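Speaker notes: Shared Tableware and the Return Tub
Harawira House staff development program, session 3
Speaker: Manikandan Raju, Dining Services
Apr 2, 2019

Opening (allow 3 minutes)

Welcome the group and thank the Furkard and Tendier residences for releasing staff to attend. Remind everyone that the sign-in sheet is at the back and that attendance counts toward the annual training requirement.

State the purpose of the session. Harawira House has moved from disposable tableware to a shared set in each common room. The set is stored, carried and returned in one wide plastic tub. The residences have interpreted the procedure differently, and management would like a single practice in place by the end of May.

Slide 2: What belongs in the tub

Explain that the common room set is mixed by design. Plates differ in color so that residents can keep track of their own during a meal. The two cups are likewise different colors. Ask the group to notice how much of the floor of the tub is taken up once the plates go in flat. 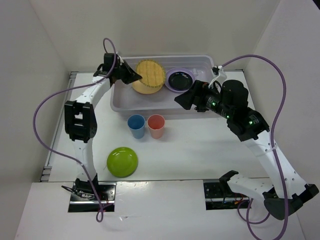 Slide 2. Plates in the tub; cups and green plate outside the tub.

Points to make while the slide is up:

The black dish sits inside the lavender plate. Nesting of this kind is encouraged, provided that the smaller piece goes on top and both have been wiped.

The tan round mat is resting at a tilt over the pale yellow plate. Staff should lay a woven item level, and preferably last. A tilted piece takes up height and tends to slide when the tub is lifted.

Cups are added after the plates. The written procedure does not say whether they go in upright or inverted. The recommendation from this office is upright for returns and inverted for storage.

Pause for questions. If the matter of lids is raised, explain that lids are under review and will not be settled today.

Slide 3: Sorting before packing

Introduce the second half of the procedure. Before anything is packed, the full set should be laid out on a clear surface. This is the step most often omitted. It is also the step at which chips, residue and missing pieces are found, and the inspection form assumes that it has been done.

Read out the relevant line from the procedure: "All items shall be placed on the table, separately and face up, before the tub is loaded." Note that the word "separately" was added at the request of the Furkard residence, where a cracked plate had gone undetected at the bottom of a stack.

Remind staff that the tub is part of the inspection. It should be checked while empty, including the corners and the floor, and wiped with the approved Prusel cloth. Paper towels leave lint and should not be used.
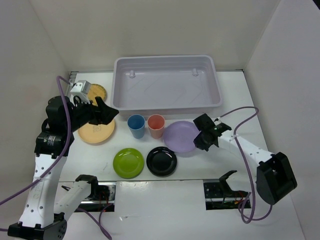

Thandeka from Tendier has asked that the following be put to the group: the layout step is reasonable at midday, but in the evening the table is wanted for cards before the dishes are dry, and her team would prefer to sort directly into the tub and inspect each piece by hand as it goes in.

Suggested response. Acknowledge that evening use of the tables is a real constraint and that no residence is being criticized. The procedure may be carried out on a side counter - the kitchen pass-through at Tendier is wide enough for the purpose. Inspection by hand alone is not accepted at present, as the form requires the whole set to be seen together. Offer to visit Tendier before the end of May to look at the arrangement in person.

If time permits, invite the other residences to say how they manage the evening changeover. Limit this to 10 minutes.

Slide 4: Woven items

Woven pieces are to be kept apart from wet plates until they have been checked. They are not to be soaked. Wipe with a damp cloth, stand on edge to dry, and return to the tub only when dry on both sides. A woven piece with a loose or frayed edge is to be withdrawn and reported on form 9.

Slide 5: Reporting and replacements

Replacement requests go to Dining Services, extension 99. Give the color and type of the piece. Requests that say only "plate" will be sent back for clarification.

Replacements will be matched by color where stock allows. Residences should not borrow from one another's tubs without a note in the log.

Close by distributing the revised procedure and collecting the sign-in sheet.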